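Ticket: Wrist view loses the lid on shiny canisters
Project: Lerkance pick-and-place examples
Opened by: Decha Pongsiri
Assigned to: Buppha Kongkaew
Status: Open, fix in testing
Date: Jun 20, 2018

Decha Pongsiri wrote:
The canister set is up to 3,469 episodes and I'm really pleased with how the grasps look! One snag. When I replay the wrist stream, the auto-labeler (Flavel, current build) keeps dropping the "lid" tag partway through the lift and then picks it up again near the place step. Joint data and gripper width are fine the whole way, so the episodes themselves are good. It's only the tags.

I pulled 200 episodes at random and 90 of them have at least one gap. Mugs and boxes from the same station have none, which made me suspect the clear lid right away. Wrist frame from one of the gaps: 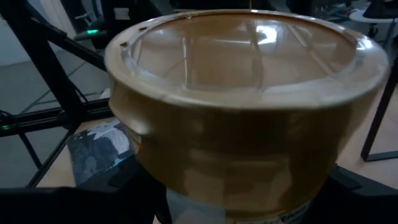

LABELING / WRIST CAMERA / REFLECTIONS

Buppha Kongkaew wrote:
Oh, this is a great one to catch early. Look at the bright streaks across the middle of the lid. The overhead lights are bouncing straight back into the lens at that tilt, and the golden inside shows through the plastic, so lid and body come out nearly the same color. I'd bet Flavel is reading the whole thing as one object. The label on the side can't help it either, there's only a strip of it in view and it's too blurry to read.

Please don't throw those episodes out! A policy that has only seen canisters in perfect light is going to struggle at the Wongsuwan site.

Things to try, in this order:
Lock exposure on the wrist camera before the episode starts. Auto exposure is on by default after the last Zemard update.
Turn on "carry tag through occlusion" in Flavel and rerun the same 200.
If there are still gaps, send me the episode numbers and I'll tag them by hand.

Decha Pongsiri wrote:
Exposure was on auto, good call. Locked it and reran the tagger on the old 200 with carry-through on. Down to four episodes with gaps, wow. Numbers are in the shared sheet.

I'd love to record another 1,000 with the tilt varied on purpose (and a few with the lights dimmed) so we get plenty of glare and no glare. OK to start?

Buppha Kongkaew wrote:
Yes, go for it! Put the light setting in the episode notes so we can split on it later. I'll hand-tag the four tonight and leave this open until the new batch has been through Flavel, probably early July.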